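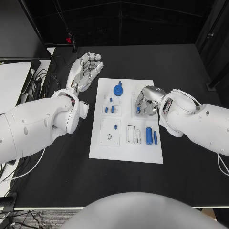
Two robot arms over a white board on a black table.

Reading Psalm 107 together in March

In March our evening group at Renholm Chapel will read Psalm 107. Last month we finished Psalm 100, which has only five verses, so please be ready for a longer road this time. Niall Rankin will lead the first evening and I will lead the second.

The psalm tells of people in four kinds of trouble: some lost in the desert, some in prison, some sick, and some in a storm at sea. Each group cries to the Lord, and each time the same line of thanks comes back. When I first read it in English, I thought the printer had made a mistake and put the line in again. Now I wait for it.

Niall asks that you read verses 1 to 22 at home before you come. Slow reading is better, and aloud if your house permits it. We begin at 7:30 in the small room on McKinnon Street, and tea is ready from 7. Please use the side door, as the front one is locked in the evening.

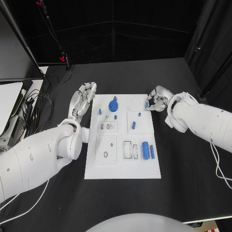
Do I need to bring my own Bible?
Bring one if you have it, in any language you like. There are 30 copies on the shelf by the door for everyone else, and large print can be asked for.

For the second evening we read from verse 23 to the end. Those who wish to pray for a person in trouble may write only the first name on a card and leave it in the basket before we start.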